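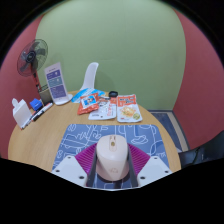 Figure 1. Mouse held above the mat between the ribbed finger pads.

Lab Handout 6: False Grasp Reports
Instructor: Puspita Hartono

The Vunance task is to pick up a computer mouse and place it on the mat. In March the grasp monitor logged 14 false reports in 80 trials. In each, the controller sent "object held" while the jaws were still open, and the next motion started with no load.

The monitor reads finger deflection only. The ribbed fingers are flexible and do not always return fully to their rest shape after a release. The leftover deflection was above the threshold, and the software accepted it as contact. Compare the pose below, with bare wood on both sides of the mouse and neither finger touching it.

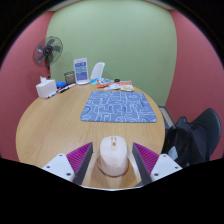

Corrective steps

1. Open the jaws fully and wait 2 seconds.
2. Zero the deflection reading. Do not zero with an object between the fingers.
3. Close on the object. Accept the grasp only if jaw position and deflection agree.
4. Repeat the zero at the start of every trial.
5. If the two signals disagree, stop the motion and record the trial as a fault.

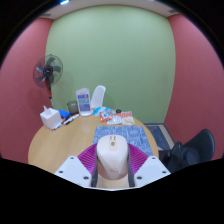

Figure 2. Gripping strips against the left and right sides of the mouse.

Fault records go in the Altar log under code 4000. Include both signal traces. Read the monitor source before the next lab.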